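Everyday Objects, Session 2
The Mug and the Spoon

Reading before class: the Miten packet, pages 35 and up. Skim the part on saucers. The saucer has had plenty of attention already.

Last session ended with chairs, and with a long argument about whether a stool is a chair that gave up. We move to the tabletop now. Please bring a mug and a spoon from home. They should be ones you use. A mug that lives at the back of the cupboard out of respect for an aunt will teach you very little.
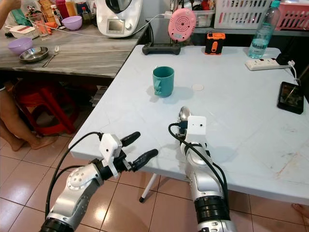
Osvaldo Caruso
Course instructor, Design for Daily Use, Illine Evening School
Handout revised 17 July 2019

1. The table first
Students want to start with the mug. Start with the surface. A pale top is a strict background: it keeps a record of scuffs and stains, and it makes anything colored look as though it has been called on in class. A teal mug on a white table gets noticed from the doorway. Put the same mug on a dark dresser and it might go missing until May.

Note also what a table collects along its back edge. Gadgets, cables and things on stands drift there because the front is wanted for hands. In your own kitchen the back edge is probably where the mail goes to be forgotten. Write down what has settled there before you tidy. It is the most truthful part of the table and the first to be cleaned up for company.

2. The mug
A mug is a cylinder with an opinion about which hand you use. Turn the handle left and you have made a small decision for whoever picks it up next. Left-handed students have usually noticed this. The rest of you may need a minute.

Our class measure for a full mug is 300 ml, with some room left at the top. A Civeck mug of the plain sort holds 340 ml to the brim, a quantity useful only to people who never walk anywhere with it.

Look hard at handles. The ordinary loop is so common that we stop seeing it. A handle built of stacked, rounded lobes, like a row of knobs, asks the fingers a different question. Hold one if you get the chance, and write down where each finger goes before deciding whether you like it.

3. The spoon
Lay it down without thinking, then look at what you did. Bowl up, it is ready for sugar. Bowl down, it shows its back, and a shiny one gives you a bent little portrait of the room. Most people have a habit here and will deny it.

The handle deserves a line in your notes too. Nearly all the looking goes to the bowl, which is unfair to the part you hold.
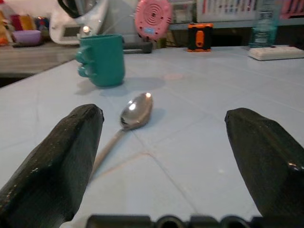

Does the mug have to match the spoon?
They only need to work together: the spoon should reach the bottom of the mug and still leave enough handle above the rim to hold.

For next time
Draw your mug and spoon twice, once from above and once from table height. Keep the shadows in. Shading counts, neatness doesn't, and erasing the coffee ring will cost you points.

Then read the Živković notes on lids and coasters. Bring a lid if you own one whose pot is still alive.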